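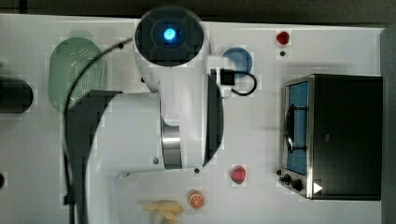

Cable slack should be set before the gripper is calibrated. Most setup sheets, Pelkonen's included, put it last, and I think that order is wrong.

A cable tied off at the home position tells you little about the far side of the table. Run the arm through its full reach first, then fix the ties, then calibrate. Slack costs some tidiness — a thin black loop standing up over the arm, for instance — but it keeps load off the connector.
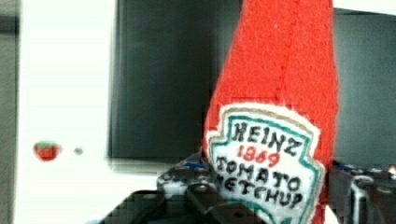 Grip force is the second setting people rush. The usual method is to tune on a rigid block and copy the value to everything else. Soft goods need their own value. A red felt ketchup bottle squeezed from both sides can hide a finger offset that a block would show at once. I check offset on the block and force on the felt, and log both.
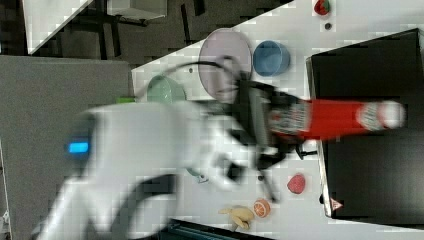 Czesław Wysocka objects that two test parts double the work, and would sooner replace finger pads every 1523 cycles and leave the force alone. I would still measure first.

Last updated: August

Comments

Ikero: We went to 2342 cycles on one set of pads. Ties failed first.

Starnine: Agree on cable order. Disagree on felt, it sheds.

Contact | © Cledell | Back to top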